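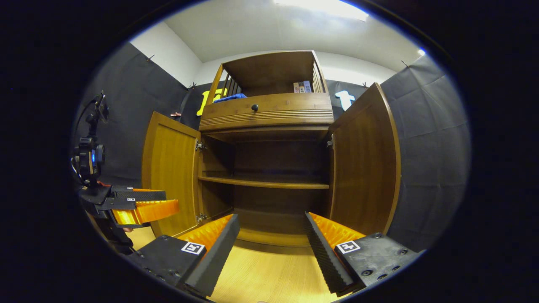
Kurkia, Tue 2 February

**Cabinet doors with two hand-held grippers: who else is collecting?**

**fishplate_annie**

Started a new set at the weekend and I'm having far too much fun not to share it. The task is plain old furniture: open both doors, close both doors, then the cloth on the top section goes somewhere and comes back folded (more or less). One gripper in each hand, a fisheye camera on each, black fabric round the back and sides so the tracking and the training don't get too fond of my walls.

I've got 305 demonstrations kept so far and I'd love to hear how other people do doors. My two questions:

1. Do you record both doors as one long go, or cut them into a left clip and a right clip?
2. How much do you move the cabinet between takes?

At the moment I do one long go, and I shift the cabinet a little after every 5 takes. My arms ache and I don't care, it's brilliant.

---

**Skosow_Shed**

Oh I like this! Double doors are such a good task. Two hands that have to stay out of each other's way, and a hinge that only lets you go one way round, so the path has to be a proper curve.

I'd keep the long goes. When I cut mine up I got a policy that opened the left door beautifully and then sat there. It had never seen what comes between one door and the next, and that little bit in the middle turned out to matter more than either door.

Do you have the second gripper in view the whole time? Yours is just poking in at the left there with its blue light on.

---

**fishplate_annie**

> Do you have the second gripper in view the whole time?

Not the whole time, no. It comes and goes as I reach. I quite like having it in there, the model gets to see where the other hand is. Do you keep yours out?

---

**Skosow_Shed**

No, I'm with you, leave it in. I only ask because I trained on one camera for a long while and the other hand kept wandering in as a surprise.

---

**mothwing**

Going to disagree about the long goes, sorry.

Cut them. Or at least mark them, so you can cut later. With one long recording a bad second half costs you a good first half, and doors are just where that happens: you open the left one perfectly, clip the edge of the right one, and the whole take is in the bin. My last set was 1,394 takes and I would have kept far fewer without the marks.

Also I think moving the cabinet every 5 is too lazy. Every take, even if it's only a nudge.

---

**fishplate_annie**

"Lazy", with my shoulders!

Fair point on the marks though. I could say "left" and "right" out loud and pick it up from the sound track. Nudging every take I'm less sure about. It's a heavy thing, and the slats on the top part aren't a great place to grab hold of.

---

**mothwing**

Then nudge yourself. Start from a different spot on the floor, stand up, kneel, come in from the side. It's the view that needs to change and the camera doesn't care which of you moved.

---

**Bañez_bench**

^ This is partly right and I'd be careful with it. Moving yourself changes the view, but the cabinet still has the same light on it and the same bits of backdrop behind it. You've got that yellow shape on the left and the white one on the right, and if the cabinet always sits between them I'd bet the model learns "door is near yellow thing". I had that with a poster. Worked every time until I took the poster down.

Swap them over now and then, or take them off for a batch.

---

**fishplate_annie**

Hmm! I'd been thinking of them as a help, because plain black gives the tracking so little to hold on to. But I can move them about, that's easy. Will do a batch each way and report back.

---

**Skosow_Shed**

I'd keep something up there whatever you do. We ran with bare black cloth in December and lost a miserable number of takes to drift. Big bold shapes, moved often, sounds right to me.

---

**mothwing**

Agree with that, for once.

---

**kettleferry**

New here, hope it's all right to jump in. I've just finished putting my first pair together from the Fekness build notes and this thread has made my week. What's the best way to hold a door by the edge? Mine keeps slipping out of the fingers when I pull.

---

**fishplate_annie**

Welcome!! Slower than you think, and don't squeeze until both pads are flat on the wood. I get the tip of one finger behind the edge first and let the ribbed part take up the shape of it. Then pull from the elbow and let your wrist turn with the hinge. If you keep your wrist stiff the door will twist itself out of your grip every time.

Give yourself 45 practice goes with nothing recording. You'll feel it click.

---

**Bañez_bench**

And keep some of the slips once you do start recording, if you recover from them. A take where you lose the edge, go back and get it again is worth having.

---

**mothwing**

Only if you recover quickly. I've seen sets full of fumbling and the robot learns to fumble.

---

**Bañez_bench**

Quickly, yes. I'd still rather have them than not.

---

**kettleferry**

Thank you, all of you! Off to find a cupboard.

---

**fishplate_annie**

Plan for the next batch, so I can be held to it:

- say "left" and "right" out loud at each door
- new standing spot every take, cabinet moved every 5
- yellow and white shapes swapped halfway
- keep quick recoveries in their own folder, so mothwing and Bañez_bench can carry on arguing about them with numbers
- drawer next. It has one small round knob and I can't wait to find out how horrible it is to grip

---

**Skosow_Shed**

Round knobs are a pain. Come at it from straight in front and pinch level. Please post the drawer ones when you've got them, I want to try mine against yours.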